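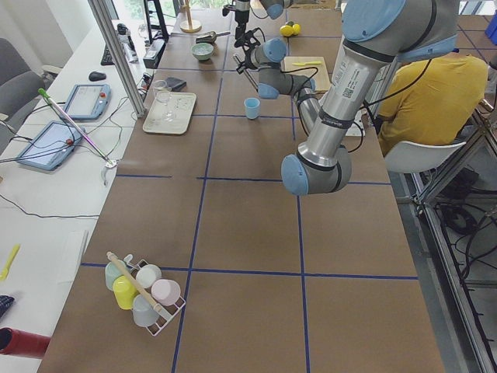
Two arms over the taped worktable at the Hirkano test room, with cups, glasses and kitchen tools set out.

Sevell compares two-finger grippers on bar tools

2018-07-03

Robotics integrator Sevell has published first results from a comparison of two parallel grippers, the Mikier and the Najjar, carried out at the Hirkano test room. Both were tried on the same model of arm, with the same controller settings and the same set of kitchen and bar objects.

The trial covered 1,352 pick attempts. Of these, 1,227 ended with the object held and set down inside the target cell. Sevell has not yet split the total by gripper. It says the order of testing favoured the Najjar, which was fitted second and had the benefit of corrected camera offsets. 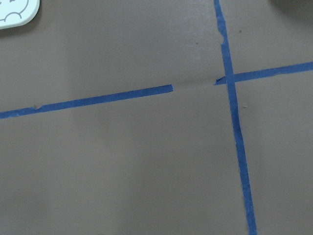

Cells are marked out on the table in blue tape over a brown covering. According to Eleri Lloyd, who ran the camera side of the work, the tape is a guide for the person resetting the objects and plays no part in calibration. Camera offsets were taken from a printed target, which is removed before each run. An early attempt to use the tape crossings as reference points was dropped when repeat readings differed by more than the 2 mm allowed.

"Tape laid by hand is good enough for putting a cup back in the right place," Lloyd said. "We would not want to measure from it."

The wrist cameras were run at fixed exposure throughout. Automatic exposure gave brighter pictures late in the day but shifted the edges found on bare metal, and the software then closed the fingers off centre.
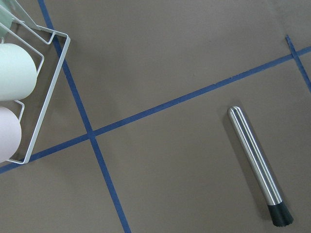 Long, narrow metal tools accounted for most of the failed picks. A steel muddler tended to turn in the fingers when gripped away from its balance point, and moving the grip towards the heavier end cured this only in part. Cups on their sides in a wire rack caused fewer drops but more stops, as the fingertips touched the rack and tripped the force limit. The limit was left unchanged for both grippers.

Cable routing was also noted. The gripper cable runs outside the arm, and 451 of the attempts were made with a longer loop after the first one pulled tight at full wrist rotation. Those attempts are included in the total. 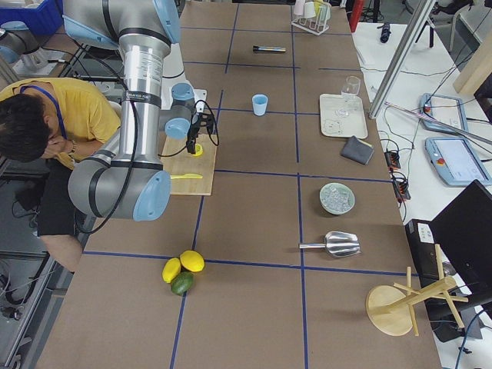 Ruxandra Mihăilă, who leads the comparison, said glassware and thin flat items would be reported separately. Softer finger pads are on order for both grippers and will be tried on stemmed glasses at a lower closing force.

A second round, with a different controller and the same objects, is planned for November. Sevell will release the pick logs with those results.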